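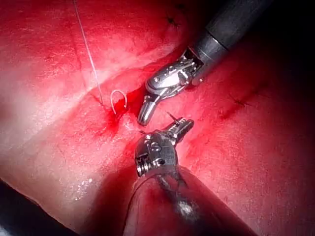 2/13/24, glaze bench

Opened the kiln this morning and I am so happy with this batch! The ash glaze is finally behaving. Same recipe as the last firing, same clay (the speckled stoneware from Sabbagh), and the only change was sieving the wash twice before it went in the bucket. All 9 tiles came out with a real surface on them, no crawling at the corners, and that soft green pooling in the stamped lines that I've been chasing since September.

Notes while they're fresh:

- Tiles on the bottom shelf are greener. Top shelf went more toward honey. I like both, but for the Cadton bowls we want the green, so load them low.
- Two coats by dipping, count of three each. A third coat ran on the tile I tilted. It stopped just short of the shelf (phew).
- The edge break is a warm brown where the glaze thins. Gorgeous on the stamped rim, a bit muddy on the plain one.
- Kiln wash on the middle shelf is flaking again. Grind and recoat before anything else goes in.

I keep picking up tile 4. It has a tiny patch of crystals near the hole where the wire goes through, pale and feathery, and I have no idea why it's only on that one. It was closest to the spy hole, so maybe it cooled differently. Want to try a slow cool next time and see whether the others do it too!

Kenneth Samonte stopped by before lunch and we cut one tile in half on the wet saw to look at the glaze layer. Much thicker than I'd have guessed from the outside, and full of fine bubbles right down by the clay. He thinks the top temperature could hold longer to let them out. I'm willing to try it, though I'd hate to lose the pooling — maybe hold for a short while and put a witness cone on each shelf so we can compare.
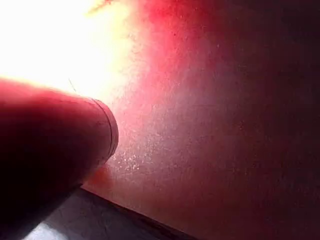
*2 min read*

Bucket notes. The big batch had settled hard overnight, a proper brick at the bottom. Broke it up by hand and then with the drill mixer, and it came back fine with a pinch of Epsom salts dissolved in hot water. Specific gravity before dipping was a little high, so I added water in splashes until it read the same as last time. Write the number on the lid, please, whoever mixes next. The tape on there now is from the old white.

Ash supply: 78 scoops left in the Zadbridge bin by my tally, all from the same apple wood. That's plenty for tests and nowhere near enough for the whole Cadton order, so we need to find out if the orchard is pruning again soon. Mixed ash would be a different glaze and I don't want to start over now!

Still to do:

- Slow cool on the next test load, new tiles plus the other half of the cut one
- Try it over the Ondano iron slip, one coat only
- Lemon slice on a tile overnight, check for any color change
- Recoat the middle shelf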